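Denise Hollis on 22 years of sourdough, and why she quit selling it

Caught Denise Hollis at 6 in the morning, which is late for her. She was already on a second coffee. The kitchen in Plernley smells the way you'd want it to. She talked fast, I typed fast, sorry for the gaps.

She started the bakery in the garage. No sign, no website, a card table at the end of the driveway. "I had one oven and it ran hot on the left. Every loaf had a dark side. People asked for the dark side, so I stopped turning them."

Then the shop on Catterall Street. Then a second shop, in Closetham, which she doesn't like to talk about much. "Too big. Wrong floor, wrong landlord. I was doing payroll at midnight and shaping at 3 and I couldn't tell you what day it was."

The best week they ever had was 672 loaves. I figured she'd be proud of that. Shrug. "They were okay loaves. I ate one on the Saturday before Easter and thought, I wouldn't drive over here for this."

So she closed Closetham first, then Catterall Street in July, and now she teaches. Small classes, her own table, bring an apron. Everybody goes home with a jar of starter. It doesn't have a cute name. She's a little sick of the cute names.

What do people get wrong? "Water. They're scared of it. The dough sticks to their hands and they throw flour at it till it's a brick. Wet your hands! Leave it alone for half an hour! It'll come together while you're on the phone with your sister."

And the other thing is the clock. Her kitchen sits cold in winter and the dough takes as long as it takes. She had a student who drove home at lunch to fold on schedule, every thirty minutes, with a timer round her neck. "I told her to throw the timer in a drawer. Look at the dough. Is it puffy? Does it jiggle? Then it's ready. If not go fold some laundry."

On flour she's less fussy than I expected. Regular bread flour from the supermarket, a scoop of rye if theres some in the house. She used to buy in stone ground from a mill upstate and it was lovely and the price kept climbing. Salt, she weighs. Everything else she sort of weighs.

I asked about steam. Long answer. Short version, use a heavy pot with a lid, take the lid off for the last part, and go darker than you think. "Pale crust tastes like nothing. Go till you're nervous and then five more minutes." 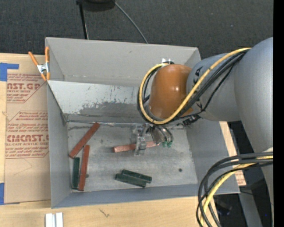 Pauline Heywood thinks the pot is overrated and told me so before I'd even sat down. She bakes on a stone with a pan of boiling water underneath, always has, and she says a lid makes every loaf come out the same shape. Denise has heard this one many times. "Pauline's bread is very good. Pauline's oven door is also warped."

They've been arguing it since the driveway days and I don't see it getting settled.

Does she miss the shop? Bit of a pause there. She misses the first customers, the ones waiting outside in the dark before teh lights went on. She misses the noise of the crusts crackling on the racks. Not the flour delivery, not the rent.

"I make two loaves now. One's for us and one goes next door. That's a good amount of bread."

Classes start up again after the holidays, and the list is already 88 names long. She says to put yours down anyway, people drop out.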